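Hand-held gripper build: frequently asked questions
Last updated 11/6/24

What is the Stirero?
A hand-held gripper you can make at home or in a shared workshop. You hold it, close the jaws on something and record what you did. The recordings are used later to train an arm.

Do I need an arm to start?
No. Most builders at the Notham workshop made the hand-held part first and left the arm for later.

What does it cost?
The October build came to $214 in parts, not counting filament. Printing used 500 g.

Which screws do I buy?
The ones on the Simard list. Don't swap in longer ones, as they bind at the upper joint.

My fingers slip on wrappers. What can I do?
Pad them. Bare printed plastic is too smooth for foil. Glue the pads on flat and leave them overnight.

How much should I record?
Our first set was 408 short clips. We are aiming for 2000.
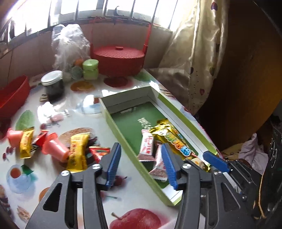 Category: Objects and tables

What should I practise on?
Wrapped sweets and a shallow open box are cheap and easy to reset. Mix foil wrappers, candy bars and jelly cups so the shapes vary.

Does a patterned tabletop matter?
We use one printed with fruit and a hamburger. Record on a plain one as well.

Where are the files?
In the Busamell folder, under Prints.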